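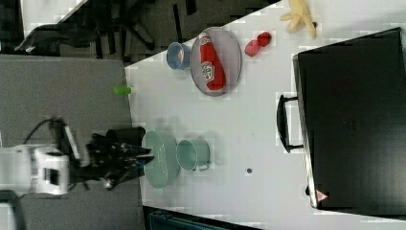
Pale green plate and mug, side by side on the white tabletop. The gray oval plate has the ketchup bottle on it.

Table Things: Plates, Cups and Play Food

This page shows the tableware kept in the Figueroa room. Most of it is child-size and came in over two years from the Clundard shop, which closed in January, and from boxes passed on by families. Hermenegildo Tovar sorted it and wrote the list that hangs by the door.

Plates
The green one is oval and shallow with a raised rim. The larger plate is a grayish mauve, listed as "gray" because that is what everyone calls it. Both go on the lower shelf after use.

Cups
The green mug matches the green plate and they are stored as a pair. The pale blue cup is listed on its own. If you are setting places for a group, take the Stunon cups from the hall cupboard as well — there are 70 of them, all one size.

Food
The ketchup bottle has a white cap and a red and white label. It goes in the food bin, on its side, along with the small red pieces.

Borrowing
Sets can be borrowed for up to a week. Write the item numbers on the sheet. Tableware runs from 1798 to 2000, and play food starts at 250. Cesard boxes are for carrying only — please return them with the lids on.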